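Fusside Screening Room: walk-through before the Wadby retrospective
Checked by Octavio Agudelo, Thursday

Exit signs lit: yes, both.
Aisle lights: 3 out on the left side. Marked "fixed" last time. They weren't.
Fire extinguisher in booth: present, tag current.
Seats bolted down: row F still rocks. I don't accept "normal wear."

The program says 600 people will come for a run of old character-actor pictures. I doubt it, but count the doors as if they will.

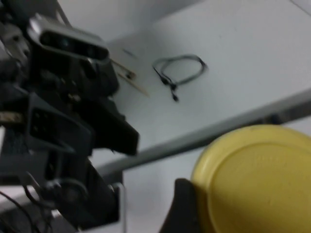 Page last changed: August, by Y. Huanca

Booth door: closes, doesn't latch. Ospina says the new latch is ordered — I'd like to see the order.
Film storage: one can smells of vinegar. Keep it apart from the rest.
Screen rigging: passed by Oseo. Their sheet gives no load figure, so I've left this open.
Backup lighting: ran 40 minutes on test. Fine, if the test was timed properly.

Not signed off. Recheck aisle lights and booth door before the first show.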